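# In praise of the packing table

I have moved a small workshop four times, and every time I swear the next one will be done properly. What I mean by properly has changed. It used to mean good labels. Now it means a table with a cloth clamped over it, and a roll of clear tape that lives on that table and is forbidden to leave!

I love packing. I know how that sounds. My friend Gönül Kozan thinks of it as the tax you pay on owning things, and she packs like somebody paying a tax, fast and cross, with the box on her knees. I think it's one of the few jobs where you get to handle everything you have, one piece at a time, and decide all over again whether you like it.

So, the cloth. A bare table is fine until you put something with a finish on it, and then you spend the afternoon lifting when you should be sliding. Cloth lets you turn a heavy thing around with one hand. Clamp it along the far edge (two plain metal clamps will do) and it stays put when you drag a box toward you. Mine is green, and it has picked up creases and specks and bits of old tape over the years, and I wouldn't swap it for a new one.

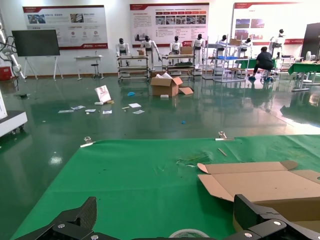 Then there's the floor, and this is where I part ways with the tidy people. Let it get messy! An open box with the packing coming out of the top is a box you can reach into. The leaflets and paper scraps can lie where they land until the end of the day, when you go around once with a bag. Stopping to clear up after every single box is how a Sunday job turns into a whole week. I'd only ask that the walking path stays clear, and that anything small and blue or small and white gets looked at before it goes in the trash, because small parts have a way of looking like garbage. I once threw out the feet of a Berkholm shelf that way. It still leans.

And please, keep the cardboard. Flatten it, or half flatten it, I don't mind, but keep it. During our last move, in August, I wrote numbers on the boxes in marker and then matched them to a list. Box 1048 had been through two moves already and its corners were soft as felt, and it still carried a full set of Yüksel pans without a complaint. New boxes are lovely, and I do enjoy the smell of them, but an old one already knows how to fold.

Gönül says I should just hire someone. Maybe for the piano.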